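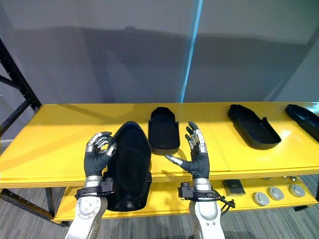 Teleoperation station, top shelf. Both hands beside the large tray; three more trays behind it and to the right.

Tray Handling by Demonstration – Gallery

Notes from the Istby bench, where we collect demonstrations for two-handed handling of thin rimmed parts. The operator works by remote control, with the head view as the main reference. All episodes on this page belong to the Pimau set, which stood at 303 accepted demonstrations at the end of October. Collection and review: Despina Sârbu. Controller and hand retargeting: Iwona Sobczak.

Task
Bring one hand to each side of a tray, close on the rim, lift, and set the tray down at a new position on the same shelf. Trays are black with a raised rim and a sole-shaped outline. The operator picks the order. An episode ends when both hands are clear of the last tray handled.

Hand pose at approach
The left hand comes in curled, fingers bent toward the thumb. The right hand comes in upright with the palm facing left and the thumb extended, so the thumb reaches the rim first. Sârbu settled on this pairing after the first 12 sessions. Symmetric approaches with both hands flat tended to push the tray toward the back of the shelf before the fingers closed.

Overhang
The near end of the large tray hangs over the front edge of the shelf. Start positions with overhang are kept in the set on purpose – they give the fingers access to the underside of the rim, and the policy has to learn when that access exists.

Wrist mounts
Each wrist carries a black mount. Cable slack on the right side is checked at the start of every session. A short loop pulls on the wrist at full extension and shows up in the logs as a steady offset in the commanded pose.

Surface
The yellow shelf panel is glossy and throws pale reflections. Dark trays on yellow separate well, but a bright rim highlight can be taken for an edge. Episodes are recorded under two lighting settings for this reason.

Lower shelf
Round metal discs and small parts are stored there. They belong to the Stoica task and are not handled in Pimau episodes. Contact with the lower shelf is logged as a fault.

Rejection rules
An episode is dropped if a tray leaves the shelf, if tracking is lost for more than 5 frames, or if the operator regrasps more than twice. Dropped episodes are kept in a separate folder for the Gullness failure study. Requests for access go to Sobczak.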